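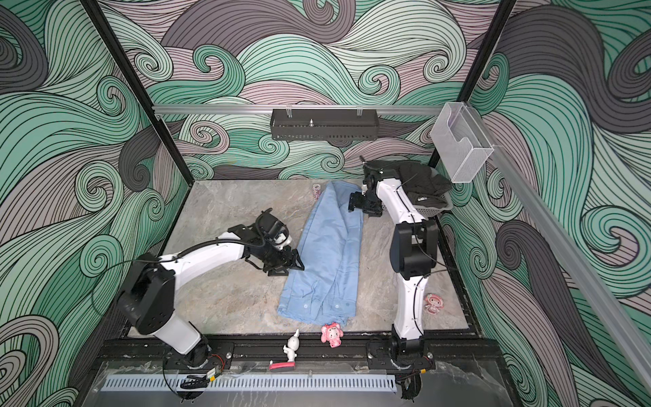
Figure 1. Back rail, shelf, clear holder and basket fitted; shirt in the long fold.

Home Products Guides Spare parts Contact
Print this page | E-mail this page

Stasteck Folding Bay
Set-up and Use Guide
Section 4: Fitting out the bay and folding shirts

4.1 Before you start

This section covers the wall panels, the rails, the hanging pieces, the basket position and the long fold for button-up shirts. The black posts must already be standing and tightened as set out in Section 3. If a post moves when pushed by hand, go back to Section 3 before hanging anything.

You will need:

- the hex key from the Section 3 parts bag
- a tape measure
- a spirit level
- a soft, dry cloth
- a pencil

CAUTION: Do not lean on the rails or use them to pull yourself up. They are made to carry the hanging pieces only.

4.2 Wall panels

The bay takes three printed panels: left, back and right. The panels in Figure 1 are Danladi Wave, in mint green, teal, pale pink-grey and dark charcoal. Plain panels go in the same way. The wave print runs from one panel to the next, so the order matters.

1. Lay the panels face up on a clean floor. Check the label on the back of each one.
2. Stand the back panel first. Lower it between the two rear posts until the bottom edge sits level all the way along.
3. Stand the left panel. Slide it back until it meets the left rear post.
4. Stand the right panel in the same manner.
5. Look along both rear corners. The dark outlines of the waves should carry on past the post at close to the same height. A step of up to 2 mm is normal.
6. If the step is larger, lift the side panel out and seat it again. Do not trim the panel.
7. Wipe off finger marks with the dry cloth.

NOTE: Panels are printed on one face. A panel fitted backwards will not take the clips at the correct height, and must be turned.

NOTE: Replacement panels are sold singly. Prints from different runs can vary slightly in shade. If the charcoal bands on the old and new panels do not match, ask for a full set.

4.3 Rails

The rails are silver aluminum and come as the Pritach rail set. Total rail length in the set is 3,034 mm before any cutting. The back rail runs nearly the full width of the back wall. The side rail runs along the right wall. There is no left-hand rail in the standard set.

1. Mark the rail height on both rear posts in pencil. The underside of the back rail must be high enough to leave a clear gap of at least 100 mm between the bottom of the shelf and the tallest thing you expect to stand below it.
2. Hold the back rail up to the marks with the slot facing into the bay.
3. Start the left fixing, two turns only. Start the right fixing, two turns only.
4. Place the level on the rail. Adjust the right end until the bubble is centred.
5. Tighten the left fixing, then the right.
6. Fit the side rail along the right wall. Tighten the rear end first, then the front end.
7. Press down gently at the middle of each rail. There should be no rattle at the fixings.

CAUTION: Cut ends are sharp. File them smooth before fitting and wipe away the filings. Filings left on the base will snag knitwear.

If the back rail has to be shortened, cut equal amounts from each end. A rail cut from one end only will put the centre mark out of place, and the shelf will hang off to one side.

4.4 Hanging shelf

The shelf is a shallow rectangular rack in black, perforated, with slotted sides. It hangs from the back rail on small clear hooks and belongs near the centre.

1. Clip the hooks to the rail first, spaced to suit the shelf.
2. Tilt the shelf so the rear edge is higher than the front edge.
3. Bring the rear edge onto the hooks and let the front drop down slowly.
4. Check that each hook has closed. A hook that is still open will stand out a little from the others.
5. Slide the shelf left or right until it is where you want it.

Use the shelf for small, light things such as fittings, spare buttons, a thread card or a collar stay tin. Anything narrower than the slots should be kept in a tray or tin.

CAUTION: Do not stand an iron on the shelf, hot or cold. The clear hooks soften with heat and will not go back to shape.

Hooks turn cloudy with age. Replace the full row when any one of them is cracked – a new hook beside old ones takes more than its share of the load.

4.5 Clear holder

The clear holder hangs at the right end of the back rail. It is an open box shape with a curved cutout in the front face. The cutout faces you.

1. Hook the holder over the rail at the right end.
2. Leave enough space at the side for the holder to lift off without scraping the right wall.
3. Push down on the rim until it stops.

The holder suits light flat things: care cards, size tags, tissue. Do not fill it above the low point of the cutout or the contents will lean forward and drop out.

To clean, lift the holder off and wash it by hand in warm water with a little dish soap. Dry it fully before it goes back on the rail. Do not use window spray, as it leaves fine cracks around the cutout.

4.6 Base surface

The base surface in Figure 1 is the Griremance marble pattern, grey with beige and white veining. Other patterns are fitted in the same way.

1. Sweep the base clean.
2. Lay the surface pattern side up, starting from the back.
3. Smooth it forward with the cloth. Work from the middle to the sides.
4. Leave it for 40 minutes before putting any garment down.

Small packets and loose cards may stand on the base near the back while you work. Keep them clear of the folding area. A packet caught under a shirt leaves a ridge in the front panel, and the shirt has to be opened out and folded again.

NOTE: Pale veining can hide white buttons and light thread. Run a hand over the surface between garments.

4.7 Basket

Set the basket in the rear right corner of the base, under the clear holder end of the rail. The perforated grey plastic type is supplied. A plain basket of similar size may be used if it sits flat and has no broken edges.

1. Place the basket with one side along the right wall.
2. Load garments loosely. They may hang over the rim on the side facing into the bay.
3. Do not load higher than the bottom of the holder.
4. Take garments from the top only. Pulling from the side drags the basket across the base and marks it.

A garment with its label near the rim can be sorted without lifting it out. Where a load is mixed, put dark garments in the basket and bring light ones to the base first, to keep dark lint off them.

If a basket is used for garments waiting to be folded, do not return finished ones to it. Finished shirts go to the stack outside the bay (see 4.9).

4.8 Long fold for button-up shirts

The long fold makes a long, narrow rectangle that lies lengthwise near the centre of the base. It is quicker than the square shop fold and suits drawers and shallow boxes. It may be left as it is or turned up once more for a shorter stack.

1. Close the top button, the bottom button and every second button between them.
2. Lay the shirt face down with the collar toward the left wall.
3. Smooth the back from the collar to the hem with flat hands. Do not pull at the hem.
4. Fold the far side in toward the middle. The fold line starts at the middle of the shoulder and runs straight to the hem.
5. Lay the far sleeve back along the fold so the cuff points to the hem.
6. Repeat with the near side and near sleeve.
7. Check the two long edges. They should run side by side with no sleeve showing past either one.
8. Bring one long edge over to meet the other. Keep the button band on the outside.
9. Turn the shirt so that the lower buttons can be seen along the band.
10. Press lightly with flat hands from the middle to both ends.

Soft wrinkles are normal in woven cotton and do not mean the fold has failed. A hard crease that runs across the band should be opened out and smoothed.

NOTE: For long-tailed shirts, turn the curved hem up about 40 mm before step 4. Without the turn, the tail sticks out past the end of the rectangle and catches when the shirt goes into a drawer.

NOTE: Do not use the long fold for pleated fronts or stiff collars. Hang these instead.

CAUTION: Check the chest pocket before folding. Pens left in a pocket will mark the shirt and the base surface.

4.9 Clearing the bay

1. Slide a flat hand under each end of the folded shirt. Lift both ends together.
2. Place the shirt on the stack with the button band up.
3. Turn every second shirt end for end so the collars do not build up on one side.
4. Take out the basket and shake it over a bin.
5. Wipe the base from back to front.
6. Return loose packets and cards to the holder or the drawer they came from.

4.10 Common faults

Shelf hangs lower at one end.
Check for an open hook. If all are closed, check the back rail with the level and reset as in 4.3.

Holder slides along the rail.
The rim has not been pushed down to its stop. Refit as in 4.5.

Wave print does not line up at a corner.
The side panel is sitting on grit or on the edge of the base surface. Lift out, clean and seat again.

Folded shirt is wider at one end.
The two fold lines in steps 4 and 6 did not start at the same point on each shoulder. Open out and begin again from step 3.

Basket leaves grey marks on the base.
Wipe with a damp cloth. If the marks come back, smooth the underside of the basket with fine sandpaper and rinse off the dust.

Section 4 last revised Sun 14 December. Care of the posts and fixings is in Section 5.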